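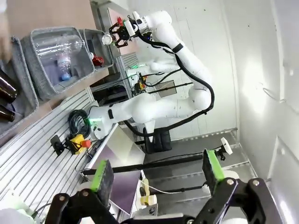
A cluttered workspace, tables and all.

Part-time sourdough and pastry baker, early shift – Nisonero Bakery, Lanmont

We need a baker. Soon, ideally before the end of May. Our last early person moved out of state and the two of us left have been splitting the mornings, which is fine for a couple weeks and then isn't.

What it is: four mornings a week, 4 a.m. start, done by 11 most days. Hourly pay, paid every other week, first two weeks are paid training. Bread to take home. Overtime in December if you want it, no pressure if you don't.

What you'd be doing
Shaping and baking off the overnight loaves (80 on a normal morning, more before holidays). Laminated dough – croissants, the cheese twists, a cardamom bun that sells out by 9. Feeding the starter. Scaling for the next day. Packing wholesale orders for the 6:30 van, mostly Cista cafe and the school kitchens. Wiping down, sweeping, the usual. You will wash a lot of bowls.

No counter work. Front of house opens at 7 and has its own crew, though you might get asked to bring a tray out.

What we're looking for
Some time in a production kitchen, a year or so. Bread experience is good, pastry experience is good, both would be great but we can teach one of them. Can lift a 50 lb flour bag without hurting yourself. Reads a formula in grams. Shows up. If you've only baked at home but you bake a ton, write anyway and tell us what you make and what goes wrong with it.

Food handler card needed by your first solo shift. We pay for it if you don't have one, takes an afternoon.

Getting here
Street parking is free until 8. The first bus does not run early enough for this shift, sorry, so you need a car or a bike or to live close. Bike rack is inside the side door. Ring the lower bell, the upper one is the upstairs tenants and they're not up.

Some background if you don't know us: Nisonero started as a Saturday market table and now we do bread for 23 wholesale accounts plus the shop. Deck oven is a Halász, old, bakes beautifully, left side runs hot and you'll be rotating loaves. We're five people total. Music is whoever gets in first.

How to apply
Email or drop off a short note at the shop with:
– where you've worked and what you made there
– which mornings you can't do
– when you could start
– one refrence, name and phone number

No cover letter needed. A resume is fine but not required. Please don't call before noon, nobody can pick up with dough on there hands.

Notes go to Jamila Wickramasinghe, who runs the bake. If we like the sound of you we'll set up a paid trial shift, one morning, 4 to 9, breakfast after. Debashish Siriwardena handles schedule and pay questions, ask for him at the shop any afternoon until 3.

We're reading notes as they come in and will fill this as soon as we find the right person. Weekend availability helps a lot – at least one weekend morning is pretty much a must.

Also looking for a summer packer, June to August, 5 a.m. to 8 a.m., no experience needed, 16 and up. Same adress, just write PACKER at the top.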